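We drove out to Hollham on the Saturday, 20/01/2024, with frost still on the verges and a thermos of coffee that Amna had made far too strong. The winter open day has been on my list since December, when Remedios Cabello mentioned it over a very long lunch, and I had pictured a few stalls and a raffle. I was wrong! They had opened up nearly everything: the old seed warehouse, the kitchens, the drying lofts, even the little office where the orders used to be written up by hand.

Parking was in the field behind the chapel (bring boots, I beg you) and it cost 7 dollars, which went to the roof fund. A boy in a huge orange vest waved us into a spot next to a horse trailer, and from there you follow the lane down to the warehouse.

The first tour was led by Valeriano Bermúdez, who worked in the seed trade for 40 years and can tell one squash from another by the rattle of the packet, or says he can. He took us up to the drying lofts first, while our legs were fresh. The floorboards up there have worn into shallow dips where people stood to turn the trays, and there's a smell of dust and onions that I would happily bottle. He told us how the beans were sorted at long tables under the north windows, and how the sorters sang, and then how the foreman hated the singing, and then quite a long story about the foreman's bicycle that I won't try to repeat. The tour was supposed to last 30 minutes. We came down after well over an hour, and I didn't hear one complaint.

Leonora Cabrera gave the talk after that, on what a kitchen garden meant to a family in a bad year. She passed around a planting diary kept by a woman called Miranda, with the frosts noted in pencil and a recipe for carrot soup squeezed into the margin. I copied it down, so if it's terrible I will let you know.
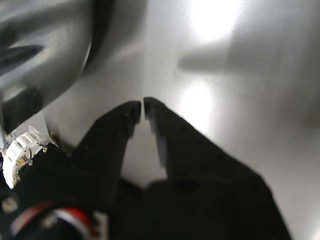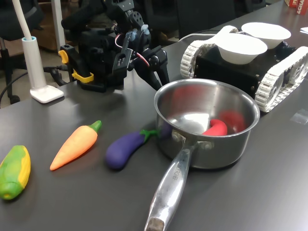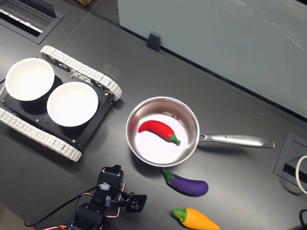

Lunch was in the long room, and you should get in line early, as we did not. The leek and potato soup had run out by the time we reached the front, so I had a cheese roll and a slice of Dario Ruggiero's plum cake, and then, I admit, another slice. Dario bakes for the open day every winter and wouldn't give me the recipe, though he did let slip that the plums are soaked in cold tea overnight.

In the afternoon there was a seed swap. I came with beans and went home with beans (different ones, a speckled climbing kind from Erthorpe) plus a paper twist of leeks that Amna has already claimed for her plot. The pruning class was full, so we stood at the back by the fence and listened anyway, stamping our feet. I learned that I have been cutting my apple tree far too timidly for years.

We left when the light started to go. The heater in the car took until the main road to wake up, and Amna slept the rest of the way with the leeks in her lap. The next open day is in spring, and they say the walled garden will be open by then.

Recent posts
A wet walk around Erthorpe
Two days at the Staltilis winter fair
Plum cake, first attempt
What I'm sowing under glass
Remedios and the very long lunch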